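Berneck Knit & Mend List
17 July 2019, posted by Dionysis Koutsoukos
3 min read

Re: washing secondhand fleece before you cut it up

Hi everyone,

Catching up on a week of digests, so sorry if this has been covered. Somebody on the list wrote:

> I picked up a big bag of old sweatshirts at the Nunico sale and want
> to make them into quilt backing. Do I need to prewash? They smell
> clean enough. And do I bother saving the zippers and cuffs or is
> that just hoarding?

Yes to the prewash, please, please do it! I skipped it on my very first sweatshirt quilt (the green one, some of you saw it at the Candater show) and the backing shrank a good two inches the first time it went through the machine. The top didn't budge, so the whole thing puckered like a raisin. My sister still uses it for the dog.

I do two washes now, both warm, and I dry on whatever setting the finished quilt is going to get. If it's going to a kid, that means hot, and you might as well find out early. Turn everything inside out first or the fuzz ends up all over your nice cottons.

As for the zippers and cuffs, I'm a saver. Cuffs especially! A good ribbed cuff makes a neat little sleeve for a travel mug, or you can sew it onto a kid's coat that's gotten short in the arms. I cut about an inch above the seam so there's something to hold on to.
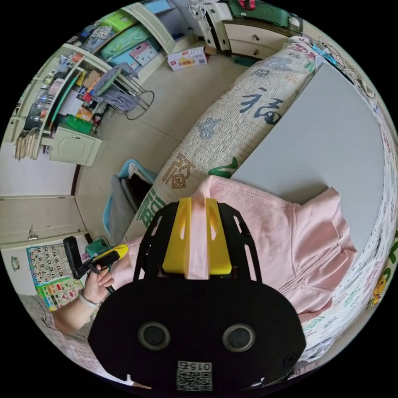

Pink hoodie, cuff and zipper seam both still on.

Zippers I unpick while I'm watching TV, and they go in a coffee can. I have more than 200 in there and no, I will not be taking questions. If you only want the fabric, cut right along both sides of the tape and you're done in a minute.

One thing I'd add for hoodies: lay them out flat and look at the front before you decide on your block size. The pocket eats up a lot of the good part. You can unpick it, but the fleece underneath is often a shade darker than the rest, and I kind of like that now, it looks like a shadow. Or leave the pocket on and let it be a pocket! I made a lap quilt for my uncle that way and he keeps the remote in it.

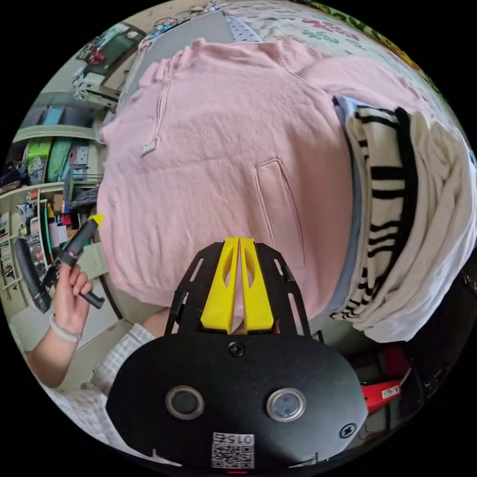
Laid flat, with the stripes waiting their turn.

Pull the drawstrings before you wash, by the way, or tie them in a bow. A loose one wrapped itself around everything in my machine last month and I had to cut it out with nail scissors.

For thread I use the Belay polyester, the 3000 yard cone, with a ballpoint needle and a longish stitch. Walking foot if you have one. Fleece creeps, and you'll be cursing by the third row without it.

Does anybody have a spare walking foot for an older low-shank machine? Mine has started clicking.

Dionysis

Contact the list owner | © 2019 Berneck Knit & Mend List | Back to top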